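4.2 The wiping task

Of all the tasks in the Drinska course project, wiping up a spill was the one our students asked to repeat.
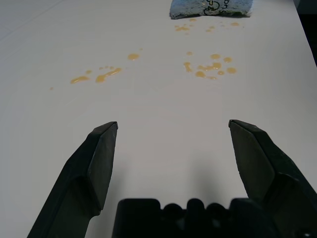
Each team had 5 weeks to teach the arm to pick up a cloth and clean a white tabletop, and we were delighted by how much they tried. By the end, the class had recorded 233 demonstrations, 144 of them with scattered drops and the rest with a single puddle. Scattered drops were far more fun to work on -- the arm has to decide where to go next, and every team had its own idea about that.

Figure 3. Wrist view of the wiping task, with the gripper open, amber-yellow liquid on the table and a light-blue cloth beyond it.

Noboru Okabe's team split the table into zones and finished each zone before moving on. Essam Ghoneim's team let the policy choose freely, and it often went back to places it had already wiped. We compare the two in Section 5.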